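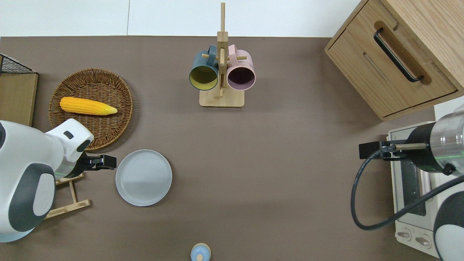 Vale a pena apontar tudo o que se gasta em comida durante um ano inteiro?

Para mim valeu, mas só a partir do terceiro mês, quando deixei de tentar classificar cada iogurte e passei a escrever apenas a loja, o valor e o que foi para o lixo.

Comecei numa manhã de janeiro, num ano bissexto, e apontei 366 dias. Usei primeiro uma aplicação chamada Histance, que uma colega me recomendou. Pedia uma categoria para cada artigo, e eu perdia mais tempo a escolher entre "mercearia" e "despensa" do que a arrumar as compras. Passei para um caderno de argolas, que guardo na gaveta dos panos.

Somos três em casa: eu, o meu marido e a nossa filha, que almoça na escola. A média ficou em 274 euros por mês, sem contar restaurantes. Antes de começar teria jurado que gastávamos menos. O mês mais caro foi julho, apesar de termos estado duas semanas fora. Fizemos uma compra grande antes de ir, outra grande ao voltar, e pelo meio estragou-se metade da primeira.

O que foi para o lixo

Esta foi a parte que mais me custou a escrever. Em janeiro deitei fora duas alfaces, meio pão de forma, um frasco de pesto e um resto de arroz que já ninguém queria identificar. Não punha preços, só o nome da coisa. Em março fui ver as folhas para trás e a alface aparecia em todas as semanas menos uma. Deixei de comprar alface ensacada. Agora compro couve, que dura, e quando me apetece alface trago uma inteira e comemo-la em dois dias.

O pão resolveu-se com o congelador. Corto-o logo que chega e congelo às fatias. O arroz resolveu-se com um copo medidor, que já tínhamos e que não usávamos. O pesto não se resolveu. Continuo a abrir frascos de pesto e a esquecer-me deles atrás da mostarda.

A fruta é um caso à parte. A minha filha come maçãs aos pares durante uma semana e na seguinte não toca em nenhuma. Acabei por comprar menos de cada vez e ir mais vezes à frutaria da esquina. Gasto um pouco mais por quilo e deito menos fora. No fim do ano a conta da fruta estava quase igual à do início, mas o balde dos restos não.

As lojas

Durante anos fiz tudo no Prodholm, que fica a caminho do trabalho. Ao fim de seis meses de caderno percebi que lá comprava sempre coisas que não levava na lista – bolachas, guardanapos, uma vez um abacateiro pequeno que ainda está vivo na varanda. Experimentei fazer a compra maior no mercado de Felside, aos poucos, e deixar o Prodholm para o leite e os detergentes. O mercado fecha às 13h e obriga a sair de casa cedo, o que no inverno não é agradável. A diferença andou pelos trinta euros por mês, conforme a estação. Há meses em que não compensa.

A minha vizinha Eglė Šimkus faz o contrário: uma única compra por mês, com um carrinho cheio, e depois só legumes frescos. Mostrou-me a lista dela, que está colada por dentro da porta da despensa e que quase não muda. Tentei em setembro. A meio do mês não tínhamos azeite nem ovos e sobravam quatro pacotes de massa. Voltei à compra semanal.

O que ficou

Já não aponto tudo. Mantenho duas coisas. A primeira é a lista do que vai para o lixo, num papel no frigorífico, porque bastam cinco segundos para a fazer. A segunda é um limite de 80 euros para a compra da semana, que levo em notas. Pago em dinheiro e, quando acaba, acabou. Houve semanas em que sobraram doze euros e uma em que tive de deixar o queijo na caixa, com fila atrás de mim.

Somando o ano, as compras de casa e os poucos jantares fora passaram dos 4.000 euros. Pus o número na última página do caderno e sublinhei-o. O meu marido achou muito, a minha irmã achou pouco e disse que devíamos comer mais peixe. Talvez tenha razão. O peixe aparece no caderno dezanove vezes e em onze delas é atum em lata.

Se alguém quiser experimentar, sugiro começar por um mês só e não mudar nada nesse mês. Eu quis corrigir os hábitos logo na primeira semana e fiquei com números que não serviam para comparar com nada. Convém também guardar os talões até ao fim do dia – perdi vários nos bolsos do casaco e tive de inventar valores, que marquei com um asterisco. Os asteriscos concentram-se todos em fevereiro.

O caderno deste ano é do mesmo modelo, mas de capa verde. Vai em meio e tem muito menos letra do que o anterior.

Comentários (3)

Lurdes M.
Eu também congelo o pão às fatias. Ponho papel vegetal entre elas e não pegam. Quanto ao pesto, experimente congelá-lo na cuvete do gelo.

T. Aitken
Fiz isto durante quatro meses e desisti com o Natal. Conta as refeições do trabalho à parte ou entram nos 274?

Autora
Ficam à parte. Levo quase sempre marmita, por isso a maior parte já está na compra de casa. Lurdes, vou tentar a cuvete.

Artigos recentes
Sopa para quatro dias
O abacateiro da varanda
Arrumar a despensa sem comprar caixas
Couve: três maneiras de a gastar

Início Sobre Arquivo Receitas Contacto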